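Planning kit for a practice flat: what would you buy first?
Wasley Robotics Forum > Buying and budgeting

shirin_k
We've got the go-ahead to kit out a second practice space for household tasks, bathroom jobs first (taps, rims, wiping down, that sort of thing). I'm so pleased, I've been drawing floor plans on the bus! Budget gets signed off in February and I have to hand in a list before then. What I have down so far is hand-held grippers, spare finger pads, printed marker boards, batteries, and then the furniture and fittings. What have I missed, and where would you spend more?
Shirin Khosravi

tapwrangler
Finger pads. Whatever number you've written, put more. We ordered 30 for our first run and I wish we'd gone for 100, the price per pad drops a lot and the ribbed ones wear smooth faster than you'd think. Lovely things when they're fresh though, they'll hold on to a slim tap lever beautifully.

Aminu Sani
Seconding pads. I'd also put real money into the fittings. A proper freestanding bath costs a fair bit and is a pain to get through the door, but a cheap plastic stand-in flexes when you push on it and the whole job feels different. Same with taps and knobs, buy ones people have at home.
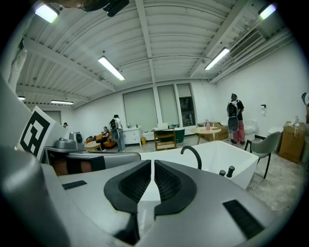

And leave floor space round everything. If two people are working with backpacks on they need to be able to turn without clouting each other, and you'll want somewhere to sit as well. Plan the walking routes before you order a single sofa.

drakos_fan
Got to disagree with Aminu on the bath. Secondhand! We picked up ours from a showroom clearance for 134 quid and it's every bit as solid. Put what you save into a second gripper. With one gripper, the day it breaks is a day off for everybody.

Aminu Sani
Fair enough on secondhand, I've no quarrel with that, it's the flimsy ones I'd avoid. But I wouldn't stop at 2 grippers. Three if you can stretch to it, one always on charge or in bits on the bench.

shirin_k
Three might be pushing my luck, but I'll ask! Has anyone used the Fatinia mounting brackets? Or is it Vostungate for those now?

tapwrangler
Vostungate, and order early, ours took ages. Get the spare screws in the same order or you'll pay postage twice like I did.

drakos_fan
Oh, and straps. Rolls of strap. They never make it on to anyone's list and we use them on everything.

shirin_k
Straps added, pads bumped up to 100, bath moved to the secondhand column. This is brilliant, thank you all. Will post the final list once it's been through.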